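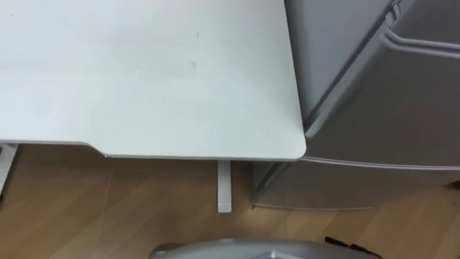

About Skustasard

We look after small office kitchens. Desks too, and the fridge, and whatever has ended up on the floor between them. Two of us to start with, more now, still based on Drusel Street above the key cutter.

Lucienne Hoarau started it in October, the year her old office on Beyene Road lost its cleaner and never got another one. She did the break room herself for a while. Then the office downstairs asked. Then the dentist. Amândio Caldeira came in with a van and a lot of opinions about shelf liner. He does routes and billing, she does the training and most of the phone.

What we do

Wipe down, clear out, restock, take away. Small rooms mostly, the kind where the fridge sits right up against the end of a desk and there's no real counter. Big canteens we pass on to other people, happy to give you a name.

60 offices on the books as of February 1, 2023. We finished 3127 visits last year, the goal was 3000, so cake was had. 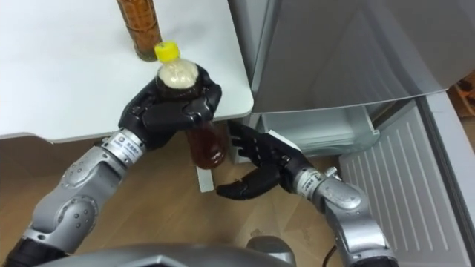
Drinks are the part we get asked about most. Whose are they, can we throw them, why did you throw mine. So there are rules now. Anything open and unlabeled gets moved out where people can see it, and a note goes up. A bottle of something brown like tea, yellow cap, pale and cloudy up at the top, could be somebody's home brew or could be lunch from last month. We don't guess and we don't sniff. It gets a sticker with the date, and if the sticker is still there next visit it goes. Full ones with the seal on we leave alone.

Same goes for food boxes. Please write your name on them, it saves everybody an email.

Floors

Included in every plan, even the smallest. Broom first, then a flat mop, barely damp on wood or anything that looks like wood. Crumbs and bits of packaging travel a lot further than you'd think.
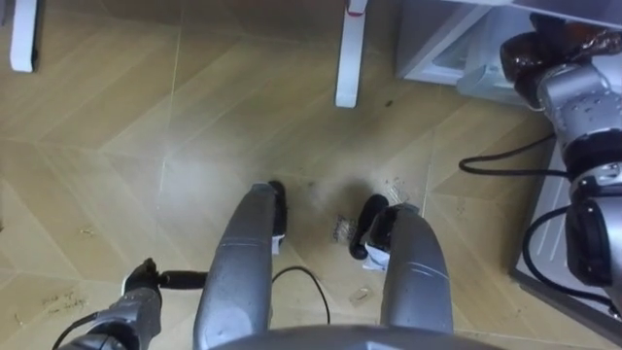
Chair legs and desk feet get lifted, not swept around. Wrappers go in the sack as we go. We ask that cables be left how you want them, we won't unplug anything unless it's on your sheet. Radiators get a dry brush down the ribs twice a year, more if you ask.

Who works here

Everyone on the team is on payroll, no agency. New people spend their first 200 hours paired up with someone who knows the rooms. You'll recieve a text the evening before with the names of who's coming.

We buy cloths and soap from Pledemine, refill jugs only. They deliver on foot, it's two doors down.

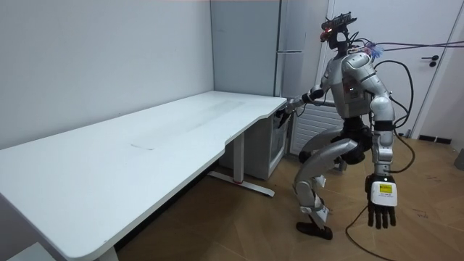 Photo: Amândio Caldeira / Skustasard

White desktops, a word on those. They show everything. Faint scuffs we'll try with a melamine sponge, lightly, and stop if the finish starts to go shiny. Rounded corners and wavy front edges get done by hand becuase a wide squeegee just skips over them. Deeper scratches we leave and tell you.

Want a quote

Send a couple of photos of the room and say how many people use it. Lucienne answers, usually before lunch. Street parking on Drusel is bad, buzz the top bell and wait a bit.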